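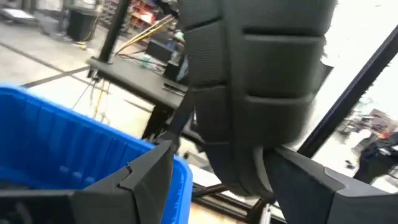 What should you do with a padded strap that has gone grubby in the grooves?
Give it a soft brush along each groove first, then a cloth wrung out in mild soapy water, and let it hang somewhere airy until the morning.

I have been thinking about padding a good deal since July, when my old rucksack finally went in the loft and I started looking properly at what I sit on and carry things with. Most of us never do. We notice a cushion when it stops being comfortable, and by then the kindest years are behind it.

My kitchen bench came from Sandhu, and its two cushions have been turned every few months ever since (a habit I picked up from my grandmother, who turned everything, including the doormat). Lift the cover off any moulded pad and there is often more shape to it than you would guess, with raised parts and hollows, and crumbs in every one of them!

A surface of tiny dimples sits right beside a plain, smooth one, and I find I want to run a thumb over both.

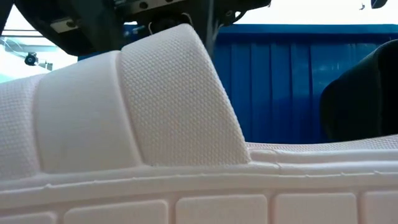 Looking after the pale ones

Pale pads show every mark, so I keep a blue cloth for them alone and never use it on the cooker. Dust first, always, and go gently over the dimples.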